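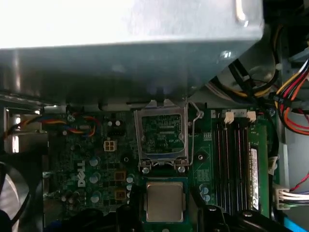 Setting up Louro for processor work takes one morning if you do it in order and most of a week if you do it my way, so I have written down the order. Louro is our two-finger arm at Berura, and its job is to move desktop processors between old office PCs and a printed parking panel without ruining either. The panel side is easy. The PC side is a Dell board that stays in its case, with a great grey metal box hanging over the top of it, and the socket sits in the shade of that box just where you would like some light. The gripper comes up to the socket from the open side with the chip between its fingertips, the metal lid facing the camera, and there is very little room for opinions about the angle.

What follows assumes the arm is already bolted down, calibrated at the base and on speaking terms with its controller. If it isn't, see Siyabonga Sithole's page on the base, and bring biscuits.

Before you start

You will need:
the hex keys from the gripper drawer (the full set, including the small one that lives in somebody's pocket)
a scrap processor, marked with a dot of paint
a scrap board with the same socket
lint-free wipes and isopropyl alcohol
a torch
a wrist strap, worn, as opposed to admired on its hook

Power the PC off at the wall and take the lead out. Press the power button once afterwards to drain what's left. Move any cables that hang near the socket and tie them back to the case. Fan wires will creep across the board if you let them, and a fingertip will hook one sooner or later.

1. Check the fingers

Jog the arm to a spot where you can get both hands round the gripper and press the emergency stop. Go round every visible screw with the right key. You are looking for movement; don't crank them. The small screws just behind the fingertips are the ones that work loose first on ours, and a loose fingertip looks exactly like a bad calibration. I recalibrated the camera 3 times before I thought to touch the screw.

Wipe the fingertips with alcohol and let them dry. If the gripping faces have gone shiny, change both pads as a pair. Changing one gives you a chip that turns slightly every time it is lifted, which is a very educational afternoon.

Close the empty fingers slowly and look at them side-on with the torch. They should meet level. If one tip is ahead of the other, slacken its mounting screws, close the gripper on a flat gauge, and tighten with the gauge still held.

2. Set the grip

Processors are held by the edges. Nothing should press on the lid and nothing, ever, should touch the underside. Put the scrap chip in the gripper by hand, with the arm in free-drive, and bring the force up from the lowest setting in small steps until the chip stays put when you nudge it with a fingernail. Add one step and stop there.

Our controller shows force as a percentage of something it declines to name. At 100 it will bow the green substrate enough to see. Ours runs at 5. Write your own figure on the tape on the controller lid, where the last one is, and cross out the old one so that Fernanda Magalhães doesn't faithfully type it back in.

Set the opening width next. The fingers need to clear the chip on both sides without fouling the socket frame, and those two wishes overlap by less than you would hope. Begin narrow and open up.

3. Teach the panel

Start with the panel. It is cheap, it is printed, and if you drive a finger into it the only cost is a fresh print and some remarks from Anikó Vörös, who designed it.

Clamp the panel at its working tilt and check that it can't rock. Teach three poses for the processor receptacle: standoff, approach and seated. At standoff the chip should be square to the opening and clear of the lip all round. At approach its edges should be lined up with the recess. Seated is as far in as it goes before you feel the arm push back.
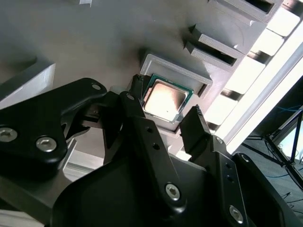 Get the tilt right at standoff and leave it alone after that. The commonest mistake is to correct the angle on the way in, a bit at a time, until the final move is a sort of shrug. It will work on the bench and then fail for the first visitor. Lock the wrist joints in the program between standoff and seated, and let the arm travel in a straight line along the chip's own axis.

Watch for glare too. The metal lid is a decent mirror, and with daylight coming in it can turn into a white patch on the wrist camera, at which point the software loses the edges and guesses. Drop the exposure until you can see the rim of the lid all the way round. Do it at the brightest time of day you intend to work. I did ours at seven in the evening and had to do it again.

Run the panel routine with the scrap chip until it goes in and out cleanly and you are bored. Only then go near a computer.

4. Teach the socket

Fit the scrap board first. I know. Fit it anyway.

Open the socket by hand: unhook the wire lever, swing it up, lift the metal frame and make certain it stays up by itself. A frame that sags will meet the chip halfway. Shine the torch across the contacts and look for any that catch the light differently from their neighbours. If you find one, mark the board and use another, as otherwise you will spend the day blaming the arm for it.

Teach the same three poses as on the panel, with one extra above the board, well clear of the case metalwork, where the arm always goes before anything else. Call it something unmistakable. Ours was called "safe" until it emerged that four other poses in the project were also called "safe".

Check the chip's orientation against the notches or the corner mark before the first descent. The arm has no idea which way round it is holding the thing and will place it back to front with tremendous confidence.

The last move into the socket has to be a lowering and a letting go. Set the speed to the slowest the controller allows, set the contact stop as low as you can without it tripping on thin air, and open the fingers the moment the chip is resting. No pressing. The socket frame does the clamping later, when you close it by hand.

Keep the exposure from the panel as a separate preset. The board lives in shadow, and a setting that tames the lid under the window will show you nothing in there. If the camera still can't find the edge of the socket, clamp a small lamp to the side of the case and re-teach the standoff with it switched on. Then leave the lamp where it is. Rui Neves borrowed ours for his desk and we lost a day to it.

5. Prove it

Run the whole cycle on the scrap parts and log every placement. Take the chip out by hand now and then and look at its edges under the torch for scuffs. On my last set-up the first fault came at cycle 86, when the chip went in slightly turned. It was a fingertip pad I had decided was fine.

When you can do a full run of 100 without touching anything, swap in the real board, re-check the socket standoff by eye, and go.

Looking after it

Daily: wipe the fingertips, check the fingertip screws, run one panel cycle with the scrap chip.

Weekly: check the panel clamp, blow the dust out of the receptacle, look over the arm's cables for anything rubbing.

After any bump, however small and however politely denied: go back to step 1. Re-teach the panel before the socket.

If you change the panel for a new print, measure the receptacle before you trust it. Two prints from the same file have never quite agreed with each other here, and the older poses will be wrong by just enough to scrape. Anikó keeps the current file on the shared drive under Nerketti, along with the previous ones, all of which are named "final".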